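Inicio El proyecto Diario Materiales Equipo Contacto

Ordenar una mesa compartida - informe del proyecto de asignatura

Cuando nos tocó elegir tema en marzo, casi todos los grupos se fueron a cosas grandes, y nosotras nos quedamos con una mesa. Rajitha Rathnayake, mi compañera, estaba harta de buscar la regla debajo de los papeles de otra gente, y yo también (lo confieso, muchas veces los papeles eran míos). Así nació Plimer, que es el nombre que le pusimos al método y que al final se quedó, porque no se nos ocurrió ninguno mejor.

La idea es sencilla: cubrir la superficie con papel kraft, marcar una cuadrícula con cinta y que cada cosa tenga su sitio. Probamos primero con tiza y fue un desastre, me manché las mangas enteras. Luego probamos con hilo, que quedaba precioso pero se enganchaba con todo. La cinta azul ganó de calle. Se ve bien sobre el marrón y se puede despegar y volver a pegar si te tuerces, cosa que me pasó en la segunda línea y en la tercera...

Durante 10 días apuntamos en una libreta cada vez que alguien preguntaba dónde estaba algo. En la sala Gallardo, que seguía como siempre, salieron 587 anotaciones. En la nuestra, 300. Ya sé que las dos salas no las usa la misma gente y que la comparación cojea un poco, pero nos hizo muchísima ilusión!

También hubo discusiones, claro. Rajitha quería llenar todas las casillas y yo quería dejar la parte de delante libre, para poder apoyar los brazos y escribir. Gané yo - aunque ella se quedó con la decisión sobre la lámpara, que iba al fondo, junto al portátil, en el borde del papel con el escritorio de al lado. El portátil lo cerramos siempre que no hace falta.

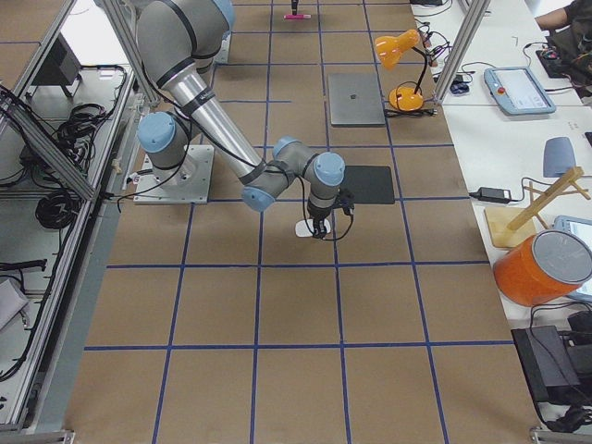 Figura 1. La cuadrícula de cinta azul sobre papel kraft, con el portátil cerrado y la lámpara naranja al fondo.

Lo que peor llevamos es el papel. Se arruga, se marca con cualquier doblez y no hay manera de dejarlo liso del todo. Para la próxima versión me gustaría probar uno más grueso, o pegarlo mejor por los lados. Rajitha prefiere cambiar el tamaño de las casillas antes de tocar nada más, y en eso seguimos.

Entregado el 25 de noviembre de 2023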